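Analyst, Mergers and Acquisitions (Food and Consumer Goods)
Stirkdale office, full time, permanent

Desport is a mid-sized advisory firm. We help the owners of food, drink and household goods companies when they want to sell the business, buy a competitor or bring in a new investor. We have 36 employees in 3 offices, and most of our clients are family companies which have never done a transaction before. Last year we reviewed 142 companies as possible targets or buyers, and the number is growing. For this reason we are looking for one more analyst.

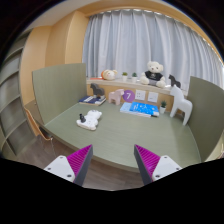

Desport Advisory / Consumer and Retail Team

The team is small and everybody works on everything. You will join at the moment when two new mandates are starting, one for the bakery group Munshi and one for Gornitska, a producer of pickled vegetables and sauces. Both names are already public, so we can mention them. The other projects we will explain to you after you sign the confidentiality agreement.

What you will do

- Build and update valuation models (comparable companies, past transactions, discounted cash flow)
- Read annual reports and write short company profiles, normally two pages
- Prepare the first list of potential buyers and keep it in order during the whole process
- Help with the data room and answer the questions of the other side on time
- Join client meetings and take the notes 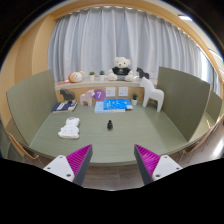

What we expect from you

- A degree in finance, economics, accounting or a similar subject
- One to three years of work in advisory, audit, equity research or the finance department of a producer
- Very good Excel. We will give you a test, it takes two hours
- Clear written English. It does not need to be perfect, but a client must understand it the first time
- Interest in how food companies earn money: margins, contracts with supermarkets, own factories or outside manufacturing

A second language is welcome but it is not a condition. You must already have the right to work in the country, as we cannot sponsor a visa for this position.

What we offer

Fixed salary plus a yearly bonus which depends on closed transactions. Two days per week from home after the trial period. We pay the fees for one professional exam per year and give you five free days to study for it. The busy months can be long and we prefer to say this now. August is quiet and most of the team takes vacation then.

How to apply

Please send your resume and a letter of one page to the Stirkdale office through the application form. In the letter, choose one food company which is listed on a stock exchange and tell us in no more than 200 words who should buy it and why. We read this part first. Applications without it will not be considered.

We answer every candidate, also when the answer is no. First interviews are by video, second interviews are in person and we refund the train ticket.

Last updated: 10/24/22

Related openings
Associate, Debt Advisory
Office Assistant, Stirkdale (part time)
Summer Internship, Consumer and Retail Team
Data Room Coordinator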